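Guest Suites Progress Report to the Drolano Fund
July
By Inger Vestergaard, Prondeck House

I'm really happy with where we are this month! All nine suites on the second floor now have working kitchens, and the welcome trays you paid for are going out on the counters as each suite is signed off. Five suites are open to families already and the other four are waiting on mattresses (Wutel has promised delivery before the end of the month, and I call them every morning at 9).

The trays have been the nicest part of the job. Our families usually come straight from the hospital, often late, and they haven't eaten. We wanted something on the counter they could reach for without unpacking or asking at the desk, so each tray gets water, a cup and saucer, and a few snack packets. We tried white trays first and they disappeared against the pale speckled quartz, so we switched to black with a low rim and I like them so much better.

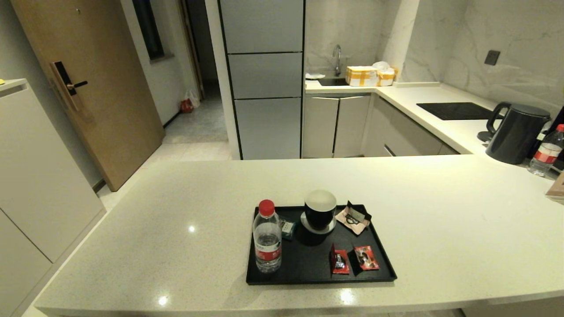 Stocking is going smoothly now that we've settled on one person per shift. Used cups go down to the main kitchen with the breakfast dishes and come back by two in the afternoon. I've moved the spare saucers to the hall closet, where they should have been from the start.

So far 92 families have filled in the comment card, and the trays come up again and again. One father wrote that the cup of tea he made at midnight was the first thing he'd sat down for all day. I read that one out at the staff meeting.

Two things are still open. The Sepúlveda wing has no hot water in its pantry, so its trays are being made up over here and carried across. We'd also like a few snacks without nuts, and I'll send prices with the next report. No change to the budget is needed for either one at this point.

Thank you again. Come and see it when you can, the coffee's on us!

Comments (2)

Marta: We stayed in June and my daughter still talks about the snacks. Thank you all.

D. Okafor: Any chance of decaf tea on the trays? Otherwise a lovely place to land after a long drive.

Contact the Prondeck House office | © Prondeck House | Back to top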